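Can I switch narrator halfway through a novel?
Babak Ansari
1,387 views – 20 shares

My narrator dies in chapter six and his sister takes over. Will readers feel cheated?

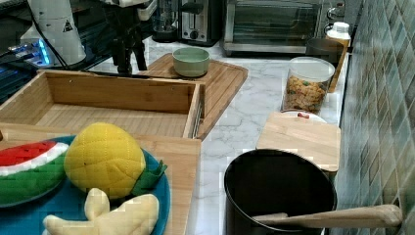 Plush fruit on a blue plate

Domnica Roman
Depends on the sister. Give her a scene or two early on, in her own voice if you can – a letter would do. I'd keep his death short, 800 words at most.

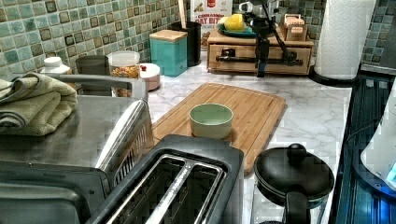

I'd also leave a blank page before her first chapter, so the change of voice is clear.
4 comments

Cornel Ursu
I stopped reading a book once over this. Just use third person.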